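Jotura: dry pasta package labels, transcribed

README for release 4 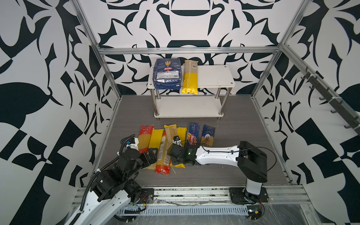 Jotura is a table of text transcribed by hand from the labels of dry pasta packages. It covers ingredient statements, cooking times, net weights, storage instructions and allergen notices. It was compiled for work on label wording and for testing text parsers on short, inconsistent commercial prose. The table contains text only.

Maintainer: Anas Soliman
Last revised: 7 March 2018

Contents of the archive

labels.tsv, one row per label
terms.tsv, controlled vocabulary for shapes and flours
changes.txt, differences from earlier releases
README.txt, this file

All files are UTF-8 with Unix line endings. Tabs inside label text were replaced by a single space before export. Double quotes are kept as printed and are not escaped, so readers that treat quotes as field delimiters must have that behavior turned off.

Fields in labels.tsv

label_id: integer, stable across releases. Numbers of withdrawn rows are not reused.
shape: a term from terms.tsv. The printed name is kept separately in shape_printed, including misspellings.
flour: durum, soft wheat, whole wheat, egg, legume, rice, corn or mixed. A label listing more than one flour is coded mixed even if the second is below one percent.
net_weight: grams. Labels stating only ounces were converted and rounded to the nearest gram, with flag W set.
cook_min, cook_max: minutes. Where a single time is printed, both fields hold the same value.
cook_note: anything qualifying the time, such as "al dente" or "for salads".
ingredients: verbatim, in the language of the label.
allergens: verbatim. Empty if the label has no separate notice.
storage: verbatim.
lang: two-letter code. Labels in several languages have one row per language, linked by group_id.
flags: zero or more letters, see below.

Flags

W: weight converted from ounces
C: cooking time given in words only
P: part of the text illegible on the package
S: sticker applied over the original label, sticker text transcribed
D: second transcriber disagreed, reading settled by the maintainer

Transcription

Every label was typed twice, by different people, and the two versions compared by script. Differences in capitalization were resolved in favor of the package. Line breaks were dropped. Hyphens at line ends were removed when the joined word appears elsewhere on the same label and kept otherwise. This leaves a few wrong joins in German rows.

Illegible characters are written as a question mark in square brackets, one per character where the number could be judged. Text on the underside of a fold was transcribed if the package could be opened flat.

Best-before dates, lot codes and barcodes were left out. They vary between packages of the same product and are of no use for the purposes above.

Known problems

Label 28 has its storage text in the cook_note field. It is left as is in this release so that label_id and checksum agree with the copy held at Belau.

In 11 rows the cooking time refers to the time after the water returns to a boil, and in the remaining rows the starting point is not stated. No correction was attempted. Comparisons of cook_min between producers should take this into account.

The storage field is empty in 49 rows. Most are short-cut shapes in small packages, where the instruction may have been printed on the outer carton. Cartons were not collected.

Whole wheat and "with added bran" were coded together through the third release. They are now separate in flour_printed but still share one code in flour. Splitting them would break the scripts that Honkanen runs against the older files.

Loading

The Ulosel import profile reads the table without changes. In other tools, set the delimiter to tab, the quote character to none, and read label_id and group_id as text if leading zeros are to be kept.

Use

The table may be copied and altered with credit to the maintainer. Brand names were replaced by producer codes, and the key is not distributed. Corrections should quote the label_id and the field name, followed by the full corrected reading.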